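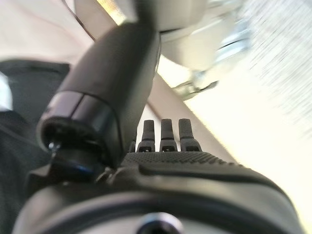
*Dosberg, living room, September. Start of the afternoon session.*

## Sofa and seat cushions: clearing and upkeep

The gallery covers one afternoon of work on the sofa in the Dosberg apartment. The sofa is a Kubiak two-seater, 175 cm wide, with loose cushions over a webbed base. The job was to clear out whatever had collected under and between the cushions, check the seams, and put everything back in its usual order.

Small plastic parts are the main problem in this room. They slide down at the side of a cushion, work their way under it, and stay there until somebody sits on one. A part with a sharp corner can mark the fabric from below if it is left in place for long. Coins and pens do less harm but are harder to find.

Working order for the afternoon:

- lift each cushion at the front and look before reaching in
- put loose parts in the tray, not on the floor
- run a hand along every seam
- vacuum the base with the narrow nozzle
- turn the cushions and put them back

The seat cushions are 67 cm deep and 22 cm thick. The filling is foam with a fiber wrap, which settles toward the front edge over a season. Turning them front to back evens this out. The covers have been off once since spring and went back on a little tight, so some puckering at the seams is normal and was not treated as a fault.

**Cushion, close up.** Dark charcoal woven fabric. A curved seam joins two panels, and the material puckers slightly next to it. Bright blue plastic piece at lower right.
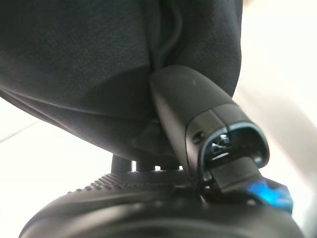

A reader asked by mail whether the seams should be brushed or only vacuumed, having the same kind of weave at home and finding that a stiff brush raises the surface. Vacuum only, on this fabric. A soft brush is fine on the flat panels, used in one direction, but the seam ridges fuzz quickly and do not lie down again.

Notes on the fabric: dark weaves show lint more than they show wear. Check them in side light, with the ceiling lamp off. Folds on the underside should be pulled flat before the cushion goes down - a fold that is sat on for a few weeks becomes a permanent crease.

The base was vacuumed last and took longer than the cushions, mostly on account of the webbing. The whole job ran to almost 90 minutes. The armchair and the Gumimgate footstool are still to do and will be added to the same page.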